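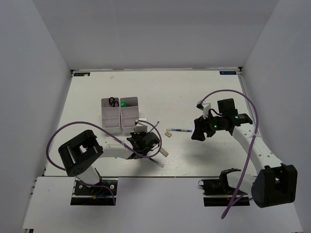

How should small tools and stationery be divided between two compartment trays?

Allocate one tray to items with handles or blades and the other to small loose objects. Within each tray, the articles used most often should occupy the compartment nearest the person working.

This guidance is issued by the Clonemier Household Advice Service for use in homes, shared workrooms and school craft areas. It was last revised on November 7, 2022 and replaces the leaflet on drawer tidies issued in an earlier April. Readers who hold the older leaflet should note that the advice on scissors has changed.

Choosing a tray

Long, narrow trays with fixed cross dividers suit most worktops. They may be placed side by side, moved singly, and lifted into a drawer when work is finished. Before buying, measure the drawer at its narrowest point, including any runner or lip. A tray that fits only when pressed down will bow in time, and the dividers may part from the base.

Raised rims are recommended for any tray kept on an open surface. Plain, pale trays are preferred to patterned ones, as pins, blades and small screws show up more readily against them. The service has no objection to second-hand trays, provided that the corners are sound.

A narrow gap should be left between neighbouring trays. Fingers need room to grip the rims, and dust gathers less readily where a cloth can pass through.

Scissors and other bladed items

Scissors should be stored with the blades down and the handles standing above the rim. The earlier leaflet advised laying them flat along the length of the tray. This is no longer recommended, except in shallow drawers where upright storage would prevent the drawer from closing.

Keep one pair to a compartment. Craft knives must be retracted or capped before they are put away, and loose blades belong in a closed tin. Where children use the room, all bladed items should be moved to a locked cupboard at the end of each session.

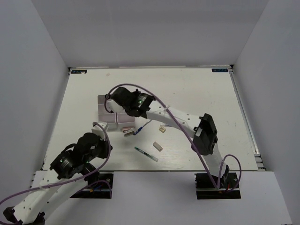

Worktops and Surfaces

A white worktop shows marks early and should be wiped down at the close of each day. Use a soft cloth wrung out in warm water with a little washing-up liquid, working from the far edge towards the front. Dry the surface with a second cloth. Scouring powder and abrasive pads dull the finish and should not be used.

Where a metal rail runs along the back of the surface, the join beneath it will hold crumbs, thread and paper scraps. A dry paintbrush of the kind sold for skirting boards clears it well. Brush along the rail towards one end and collect the debris there - brushing outwards across the worktop merely spreads it. Corner fittings should be checked for looseness when the rail is cleaned, and tightened by hand before a screwdriver is applied.

Labels stuck to the surface tend to lift at the lower edge first. A lifting label should be removed entirely and replaced. Warm it gently with a hairdryer, peel slowly, and take off the remaining adhesive with a little white spirit on a cotton pad, having first tested an inconspicuous spot. Wipe the area with soapy water afterwards.

Emptying and washing the trays

Trays in regular use should be emptied and washed every 11 weeks, or sooner if glue, oil or food has been spilt in them. The procedure is as follows.

Remove the contents and set them on a sheet of newspaper.
Tip out loose dust over a bin.
Soak the tray for 20 minutes in warm soapy water.
Clean the corners of each compartment with an old toothbrush.
Rinse, and stand on end to drain.
Return the contents only when the tray is fully dry.

Metal articles put back into a damp compartment will mark it with rust, and such stains are seldom removed completely from light grey plastic. Lemon juice left on the mark overnight may reduce it.

Empty compartments

An empty compartment need not be filled. The service advises keeping at least one free in each pair of trays, to receive articles in use during the day. It should be cleared each evening.

Enquiries about this page may be sent in writing to Shirley Gauthier, Household Publications, quoting leaflet 138. Large-print copies are available on request.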